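遮挡区域障碍物丢失故障:常见问题

适用对象:使用Goltard Troridell系列机械臂、Fusier控制器和Tangen仿真环境的用户
更新日期:2023年3月29日
页面维护:Ebony Kereama,现场安全支持

本页汇总支持渠道收到的关于“遮挡区域障碍物丢失”的提问。故障编号、日志字段说明和补丁下载地址见客户门户。如果您的设备刚刚发生过碰撞,请先看“设备已经撞到东西,现在应该做什么”一节。

故障的具体表现是什么?

机械臂在桌面作业时,自身的连杆会挡住场景相机的一部分视野。正常情况下,被挡住的物体应当继续保留在障碍物地图里,直到相机重新看到那块区域,确认物体还在或者已经移走。出现故障时,物体被连杆挡住一段时间后就从地图里删除,规划器把那块区域当作可以通行,随后生成的轨迹可能直接穿过物体。

控制器不会报警。示教器上的状态灯仍是绿色,任务日志显示规划成功。很多用户最先注意到的是杯子倒了,或者末端执行器上有刮痕。

哪些版本受影响?

Fusier控制器固件2版的所有子版本都受影响,前提是启用了“动态障碍物地图”。使用固定障碍物(在工作单元文件里手工画出的几何体)的用户不受影响,固定障碍物不参与过期删除。

早于2版的固件没有动态地图功能,也不受影响。

Troridell各个臂长的型号都可能出现这个问题。长臂型号的上部连杆更粗,挡住的面积更大,报告也更多。

原因查清了吗?

查清了。地图中的每个物体都有一个“最后看见时间”。控制器收到新的深度图后,会先用机械臂的三维模型做一次自遮挡剔除,把属于机械臂自身的像素去掉。剔除后的像素应当标记为“未知”。2版固件在重写这段程序时,把它们标记成了“空闲”。

标记为空闲的区域会触发过期计时。计时结束,物体被删除。手臂移动得快,遮挡时间短,计时来不及走完,所以故障在快速搬运任务里很少出现。手臂停在桌面上方等待、缓慢接近目标,或者由人拖动示教时,最容易碰到。

故障能在仿真里重现吗?

可以。我们用Tangen的桌面场景跑了1,000次取放任务,相机固定,物体位置随机,手臂在抓取前停顿一段时间。其中695次出现了至少一个物体被错误删除的情况。删除不一定造成碰撞:多数情况下规划出的轨迹恰好没有经过那个位置。真正发生接触的任务已经单独归档,轨迹文件可以在客户门户下载。

以上次数来自专门构造的停顿任务,不能当作现场的故障率。

重现时请使用默认的桌面场景,并关闭Tangen的“理想感知”选项。该选项打开时,障碍物地图直接读取仿真器里的物体真值,不经过深度图,故障永远不会出现。有几家用户告诉我们仿真一切正常,原因都在这里。
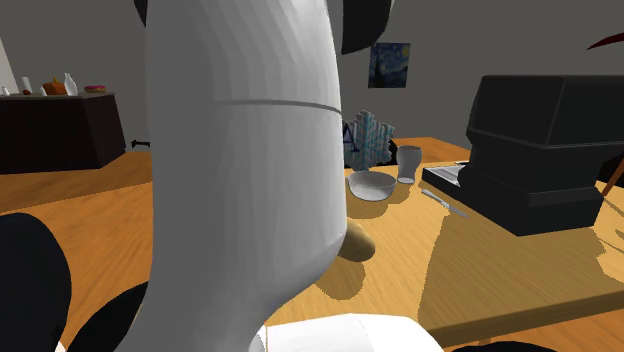

判断哪些物体有风险,要从场景相机的角度看,不能从操作员站立的角度看。建议在Tangen里把视点切到相机位置,让任务停在抓取前的姿态,再逐个检查连杆的边缘。以早餐桌场景的这个姿态为例,白色连杆从画面底部一直伸到顶部,碗下方的小面包有一部分藏在连杆弧面后面,应当列为重点检查对象。碗后面的玻璃杯在相机里没有被连杆挡住,此刻不受自遮挡影响,但手臂再转过一个角度,结论就可能不同。检查时请把停顿点前后的姿态都看一遍。

只被挡住一部分的物体也会被删除吗?

会,而且处理起来更麻烦。物体露出的部分仍然会被深度图看到,控制器会用这些像素重新拟合一个包围盒。被挡住的那一半按空闲处理,于是包围盒缩小,物体在地图里变成比实际小的一块。规划器会避开露出的部分,却可能擦到另一半。

这种情况在日志里没有“删除”记录,只有“更新”记录。请查看包围盒体积的变化:同一个物体在没有被搬动的情况下体积连续减小,就应当怀疑是本故障。

扁平的物体是否特别容易丢失?

餐刀、托盘边沿这类高度很低的物体本来就难以和桌面分开,深度噪声大一些就会漏检。那属于另一个已知限制,安装本次补丁以后仍然存在。不要依靠动态地图去避开扁平物体,请在工作单元文件里给它们加固定障碍物,或者提高末端执行器在该区域的最低高度。

安全功能会不会拦住碰撞?

接触力保护与障碍物地图相互独立,仍然有效。到目前为止我们收到14份现场报告,全部是与桌面物品的接触,没有人员受伤。在这些报告里,接触力保护有的触发了,有的没有。轻的物体被推动时产生的力很小,达不到停机阈值,手臂会推着物体继续走完轨迹。

必须说明一点:动态障碍物地图从来不是安全功能。它没有安全等级,不能用来替代围栏、安全扫描仪或者速度与间距监控。如果您的风险评估里把“机械臂会自动避开物体”写成一项防护措施,请重新做评估,装了补丁也一样。

手臂附近有人工作时还能用吗?

在安装补丁之前,请停止在人员可进入的区域使用动态地图。操作员的手同样可能处在连杆后面,控制器对手和对杯子的处理方式没有区别。

必须继续运行的工作单元,请同时满足下面的条件:

关闭动态障碍物地图,改用固定障碍物。
把接触力保护设为您的风险评估允许的最低阈值。
使用协作模式的限速,不使用自动模式全速。
每次更换桌面布置后,重新检查固定障碍物的位置。

设备已经撞到东西,现在应该做什么?

按下急停。先确认没有人受伤,也没有人被夹在手臂和桌面之间。

不要马上复位。复位会让控制器清空障碍物地图的缓存,缓存一旦清空,就无法判断碰撞是不是由本故障引起的。请先在示教器的诊断菜单里选择“导出事件包”,等进度条走完再断电或者复位。事件包包含碰撞前的深度图、地图历史和关节电流。

桌面上如果有玻璃或者液体,清理前切断控制柜的主电源。液体流进底座接线盒的设备不要重新上电,请联系支持人员安排检查。

随后检查末端执行器。夹指弯曲会改变工具中心点,装了弯曲夹指的手臂即使地图正确,也可能碰到物体。检查方法见维护手册中工具校准一章。

手臂压住了物体,怎样安全移开?

在急停状态下,使用抱闸释放功能一次只放开一个关节,并且由第二个人托住手臂。肩部关节的抱闸放开后,手臂会在自重作用下下落。不要用撬的办法抬连杆,外壳的拼接处受力后容易开裂,裂开的外壳会使防护等级失效。

移开之后,让手臂回到停放姿态再导出一次关节误差报告,随事件包一起寄给我们。

补丁什么时候发布,改了什么?

临时补丁已经可以下载。它把自遮挡剔除后的像素恢复为“未知”,处于未知区域的物体不再计时,包围盒在部分遮挡时也不再缩小。

完整的修订版计划在6月发布,会增加一项显示:示教器上的地图视图将用斜线标出当前看不见的区域,被记住但没有看见的物体会用虚线画出。现有版本把它们画得和可见物体一样,操作员看不出区别。

安装补丁之后任务变慢了,正常吗?

正常。以前有一部分轨迹是从被误判为空闲的区域穿过去的,现在规划器要绕开。如果某个任务明显变慢,或者频繁报告找不到路径,一般是手臂在桌面上方停顿的姿态挡住了太多区域。可以把等待点移到相机视野的边缘,或者增加一台场景相机。

有用户为了恢复原来的节拍,把“未知区域可通行”参数打开了。请不要这样做。打开该参数的效果和故障本身是一样的。

另有一种情况:物体在被遮挡期间确实被人拿走了,地图里却还留着它,手臂绕着一块空地走。等遮挡解除,相机看到那块区域,记录会自动清除。也可以在示教器上手动删除单个物体。手动删除前,请到工作台旁边用眼睛确认。

加一台相机能不能代替补丁?

不能。两台相机同时被挡住的区域仍然会出错,而且2版固件在合并两台相机的数据时,“空闲”的优先级高于“占用”。一台相机看见物体,另一台被连杆挡住,合并的结果仍可能是空闲。在未装补丁的控制器上增加相机,有时会让问题更频繁。

怎样确认补丁已经生效?

在示教器的“关于”页面核对固件的子版本号,然后做一次实物检查:

在工作台上放一个空纸盒,确认它出现在地图视图里。
用低速把手臂移到相机和纸盒之间,使纸盒完全被挡住。
保持停顿,直到超过障碍物过期时间的两倍。
查看地图视图,纸盒应当仍在原处,大小不变。
移开手臂,拿走纸盒,确认地图随即更新。

请用纸盒或者泡沫块,不要用玻璃器皿。检查期间工作区内不要站人。纸盒在第四步消失的,说明补丁没有装上,或者控制器从旧的备份里恢复了配置。重新安装后仍然消失,请停用动态地图并联系我们。

在Tangen里训练的策略需要重新训练吗?

要看训练时的设置。打开“理想感知”训练的策略没有接触过错误的地图,不需要重训,但建议在新固件上重新做一遍验收测试。关闭该选项、并且把障碍物地图作为输入的策略,可能学会了从遮挡区域抄近路。请先用门户里归档的碰撞任务回放一次,再决定是否重训。

只用相机图像、不读取障碍物地图的策略与本故障无关。此类策略自己如何处理被挡住的物体,需要由开发者另行测试。

我的设备在租赁期或者保修期外,补丁收费吗?

不收费。补丁对所有受影响的控制器开放,与保修状态无关。碰撞造成的末端执行器损坏,请随事件包提交照片和序列号,由支持人员逐件处理。没有事件包的申请也会受理,只是处理时间较长。

租赁设备请通知出租方,由出租方或者您本人安装均可。安装后请在设备记录本上登记子版本号。

怎样报告新的事件?

通过客户门户的“安全事件”表单提交,不要用普通工单。表单需要控制器序列号、固件子版本号、事件包、桌面布置的照片,以及场景相机的安装位置。相机位置请量到底座中心,量出三个方向的距离。缺少相机位置时,我们无法在Tangen里还原遮挡关系。

没有造成损坏的接触也请报告。仅仅在地图视图里看到物体消失、手臂还没有碰到东西的,同样可以提交,在表单的“后果”一栏选择“无接触”。

门户无法登录时,请拨打控制柜铭牌上的支持电话,说明是遮挡区域障碍物丢失,接线人员会转到安全支持组。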